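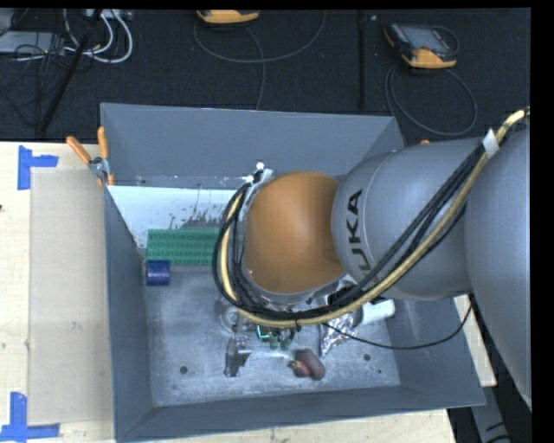
The gray bin on its wooden tabletop, with the green block in front of the white panel at the back.

I have been meaning to get to the Okasstead open day for years, and this April I finally made it! It's 37 miles each way, I got there well before lunch, and I would happily have stayed until they locked the doors.

Okasstead is the old Rallis works, split up now among a handful of small outfits, and every one of them had something out to look at. You pick up a paper map at the gate (mine got rained on almost at once) and wander. I started at Joltgate, on the left as you come in, mostly to get dry, and ended up spending most of my morning there.

What I liked best was the bin. It's a plain open thing with sloping sides, and the floor is so scuffed and smeared that it has gone all mottled, like an old baking tray. I love a surface like that. Up at the back was a white panel with dark streaks across one end, and in front of it a green block covered in rows of little raised rounds, which made me want to run my thumb along it. A short dark blue cylinder was lying on its side nearby, and there was something clear with a round base farther forward. Such an odd bunch of things to find together, and I could have looked at them all day.

Athina Kourkoulas was showing people around, and she was wonderful with questions. I asked her far too many. She talked about how much shape matters when you're choosing things to handle, how a cylinder on its side is a different problem from a block sitting flat, and she had a boy of five or so completely absorbed. His dad had to come back for him twice.

After that I crossed the yard to Ovitz, where they were cutting foam inserts for tool cases and handing out the scraps. I took 2. One is already under the wobbly leg of my kitchen table and doing a fine job.

Coffee was in the long shed at the back, along with a very good walnut cake. Parking is on the grass, so wear boots. The last tour leaves at 2, and the line for it starts early.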